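Updated in February with a better way of marking the holes, so if you've used this page before, skip down to the template bit.

# Painting an old cupboard and putting new knobs on it

I love this job. It costs very little, it takes a weekend (mostly waiting), and you end up with a cupboard you want to open just for the sake of it! Mine was a tall pine thing with two doors and horrible brass drop handles, and it had stood in the back bedroom looking sorry for itself for years. The steps are the same for kitchen units, a wardrobe or a bedside cabinet.

## What you'll need

- sugar soap, a bucket and a couple of old cloths
- medium and fine sandpaper, and a block to wrap it round
- two-part wood filler and a filling knife
- primer, and a knot blocker if it's pine
- a hard-wearing topcoat (I used Zindness eggshell)
- a small foam roller and a decent angled brush
- knobs, with bolts long enough for your doors
- drill, wood bits, masking tape, pencil, and a scrap of thin card or ply

## Take it to bits

Empty it, then take the doors off. Label each one on a bit of tape stuck inside the hinge recess where you won't be painting, and put a matching label on the cupboard. I skipped this once on a kitchen and spent a whole evening swapping doors round until they shut. Put the screws from each hinge in their own envelope.

If a screw head is clogged with old paint, scrape the slot clean with a craft knife before you go anywhere near it with a screwdriver. Lean hard, turn slowly. A stubborn one will sometimes give if you tighten it a touch first and then undo it.

Old handles often leave a ring or a dent behind. Wash first and sand second, because otherwise you just rub years of hand grease deeper into the wood.

## Filling the old holes

My old handles had two fixings each, 91 mm apart, and the new knobs only needed one, so there was a fair bit of filling to do. You can reuse one of the holes if it happens to fall in the right place. It hardly ever does!

Put tape over the back of the hole, mix a small blob of filler, and push it in from the front until it's a little proud of the surface. Mix less than you think. It goes off fast, especially in a warm room, and once it's turned crumbly it's only fit for the bin. Leave it until it's hard all the way through, then sand flat with the block. Run a fingertip over it with your eyes shut – fingers find the bumps that eyes miss.

For a really deep hole, glue in a bit of dowel, trim it flush and skim filler over the top.

## Painting

Lay the doors flat if you have the space. My tallest door was 1423 mm, which was longer than the table I'd planned to use, so that one went across two trestles in the shed with a dust sheet underneath.

Knot blocker goes on first, dabbed over every knot and a little past its edges. Then primer over everything. Cut in round the panel edges with the brush, then roll the flat parts while the brushed bits are still wet, so it all blends. Watch the inside corners of the panels, where paint loves to gather and creep into a run while you're making tea.

When the primer's dry, give it a light rub with fine paper. It'll feel chalky and then suddenly silky, and that's the moment I always get excited about the whole thing again! Wipe off the dust and put on the first topcoat. Thin coats, please. The first one will look patchy and streaky and you'll want to load up the roller to hide it. Don't. The next coat sorts it out.

Paint the backs first and the fronts last, so the side everyone sees never gets laid face down.

Then leave it alone. Touch dry isn't hard, and a door that's hung too soon will stick to its frame and peel when you pull it open. If you finish the last coat on a Sunday, try to leave the doors until the next weekend.

## Choosing the knob

Hold a few up before you buy a full set. I got odd ones out of the box by the till at Drament and stuck them on with a bit of tack for a day. Things worth checking:

- Can you get your fingers behind it? Small flat knobs look neat and are a pain with damp hands.
- Will it hit the wall, or the knob next door, when the door's wide open?
- Is the bolt long enough? Measure the door where the knob goes, as the frame of a panelled door is thicker than the middle.
- Does the base cover your filled hole? Handy if the filling wasn't your finest work.

Round is my favourite, since it can't end up crooked. Square knobs twist a little every time they loosen and then you're forever straightening them.

## Marking and drilling

Now the template. Cut a piece of card with one good square corner. Work out where you want the knob on one door, measure in from the opening edge and up from the bottom, mark that on the card and poke a hole through. Push the card into the corner of the door and mark through the hole with a sharp pencil. Flip it over for the opposite door. Every knob lands at the same height and you only measure once.

Before drilling, put masking tape over the mark and draw it again on the tape. Clamp a scrap of wood firmly behind the door so the back doesn't splinter. Start with a thin bit, go straight through, then follow with the full-size one. Keep the drill square to the door and let it do the work.

Push the bolt through from the back, spin the knob on by hand, and nip it up with a screwdriver. Stop when it's snug. If it keeps working loose, a rubber washer under the bolt head cures it.

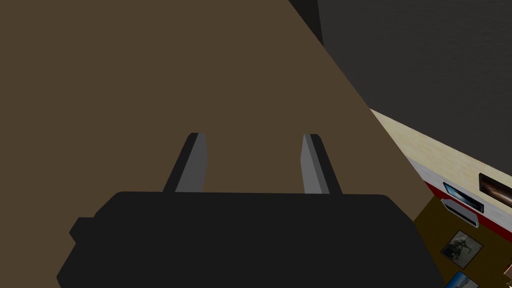
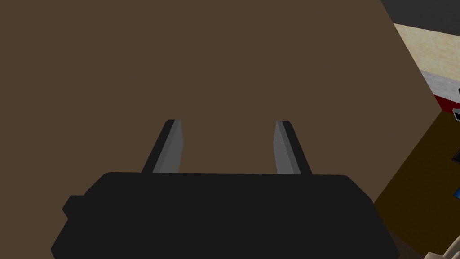 Round knob, light grey wooden door:
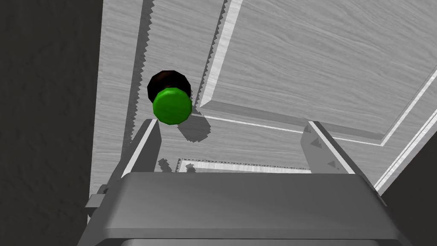
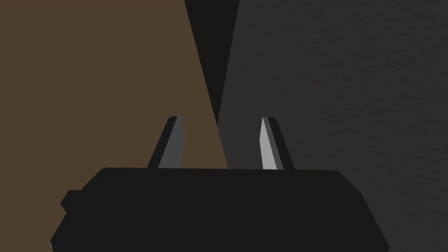
Kieran Ó Conaill: Great guide, and the template saved me a lot of swearing. One thing to add on the bolts. Mine came too long for my doors, and the knobs bottomed out and rattled before they were tight. I ran a nut onto each bolt, cut it short with a junior hacksaw, then wound the nut off over the cut end to clean up the thread. All of them went on beautifully after that. Would you bother with a coat of wax over the eggshell, or leave it bare?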